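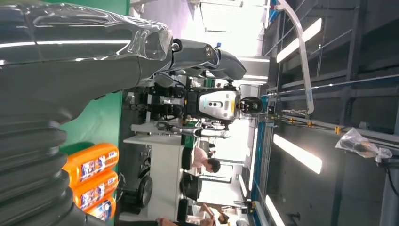
Remzi Yazıcı
16th July

So Kosix wants to sell us a bottle-handling service. Monthly fee, two-handed robot, "up to 600 picks a shift." I asked whose shift. Still waiting.

The quote came to 678 a month per station. Setup is extra. So is training on each new bottle shape – and we carry 200 products. 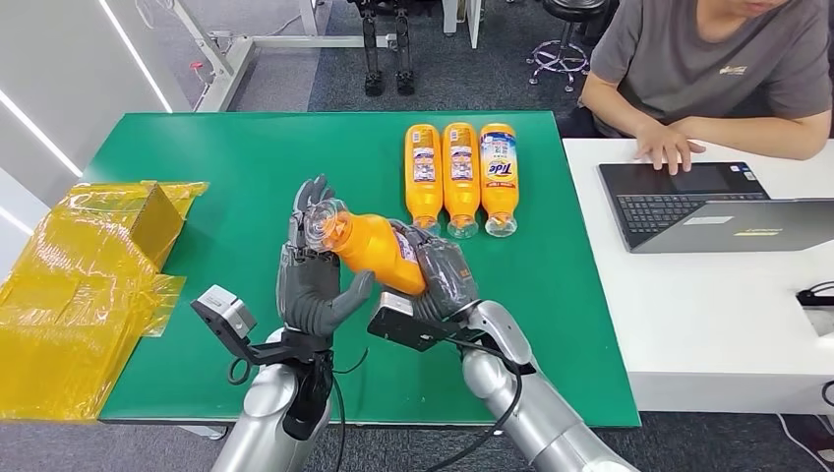 Give them this much: using two hands on a full-size detergent bottle makes sense to me. Slick plastic, fat body, awkward cap. I've dropped plenty.

But what happens when a label is torn or a bottle leaks? The brochure has one line on it: "operator assist." That's a person. I already pay one.

Felicidad wants to sign for the trial. I want 5 straight days on our own stock, our crew watching, Kosix people out of the room.

If they say yes to that I'll post the numbers, good or bad. Their sales guy said he'd "circle back" – heard that one from Flalel too.

Contact | © Remzi Yazıcı | Back to top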